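I have a confession that would make my mother, a lipstick-to-the-mailbox kind of woman, sit down for a minute: I think most of us own far too much skin care. I counted mine in August and found 2 cleansers I liked, a drawer of things I didn't, and a Kobori night cream that I'd been rationing like it was the last jar on earth (it had gone a funny color by then, poor thing).

Now, I love a pretty bottle as much as anybody. When Seltitz opened its counter in Stavanstead I was there in my good coat, and I had a lovely time! But my face was red for days afterward, and the lady who sold me the peel also sold me the balm to calm it down.

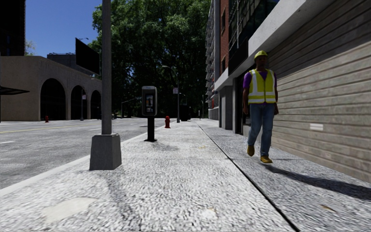
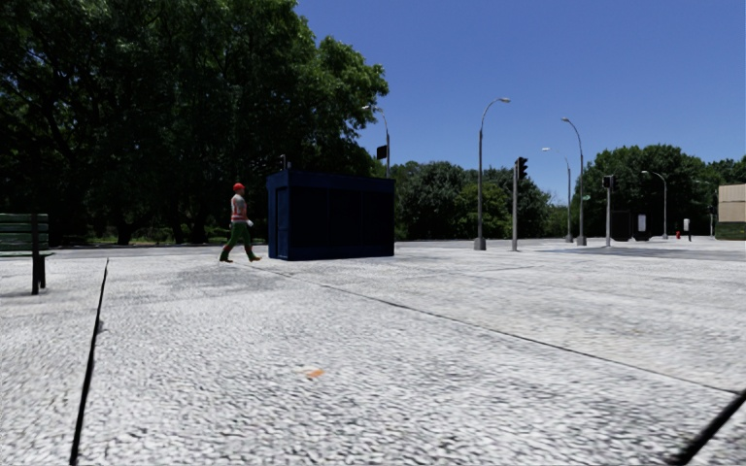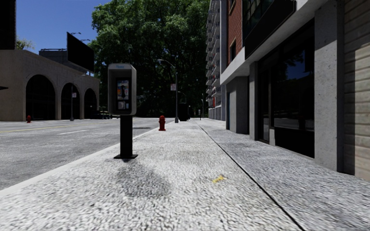 Wide sidewalk, speckled paving.
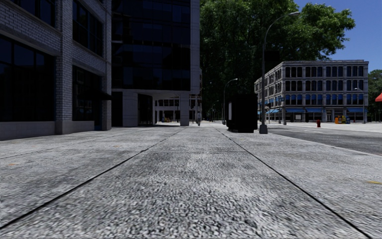
So for a good long while I went down to one plain wash, one plain moisturizer and sunscreen every morning – even the gloomy ones. My skin settled. It still has its moods, and my chin does whatever it pleases, but I've stopped poking at it every night under the bathroom light.

I know some of you will write in to defend your toners, and please do, I read every letter. If your Kodotlow mist makes you happy, keep spraying. I'd only ask that you finish the bottle before you buy the next one, and maybe give your poor cheeks a week off in between.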